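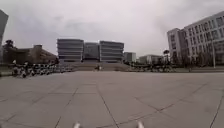
Neker Street Tenants' Association
Minutes, 2026-03-25, back room of the Bech bakery

Chair: Rawan Saliba
Minutes: Benedita Sampaio

1. Last minutes
Agreed, with one change. Rawan did not "welcome" the new heating contract. She said she had read it.

2. Heating
The landlord's agent, Soltness, has written again to say the boiler in the north block is "performing as expected." Several people asked what was expected. The letter gives no temperatures and no dates. Residents on the top floor still have cold radiators in the mornings. Soltness offers a smart meter trial by Jirivari, free for the first 30 days. The letter is silent on the price after that. Rawan doubted that a meter would warm anybody up. Benedita pointed out that the same trial was offered in November and no meters came.
Action: Benedita to ask for the boiler service record and the full Jirivari price list, in writing. No one to sign up for the trial until we have both.

3. Laundry room
Two dryers are still out of order. The sign says parts are on the way. It has said so since before the last meeting. A resident asked if we could get money back on the laundry cards. Rawan thought it unlikely but worth a letter.
Action: Rawan to write.

4. Service charge
Soltness says the increase covers "improved communication." Members could not name any. The breakdown we were sent adds cleaning and window washing together, so we can't tell what either one costs. A motion to ask for separate figures passed, two abstaining. One of the two felt we would just get the same sheet back in a different font.

5. Resident survey
Soltness wants us to hand out its survey. Question one asks how satisfied we are, from "satisfied" to "very satisfied." Agreed not to hand it out. We may write our own.

6. Other business
Bike storage: no news. Held over.
The hallway light by the mailboxes has been fixed. Noted, with some surprise.

Next meeting: same room, date to be set once Soltness replies, or in a month if it doesn't.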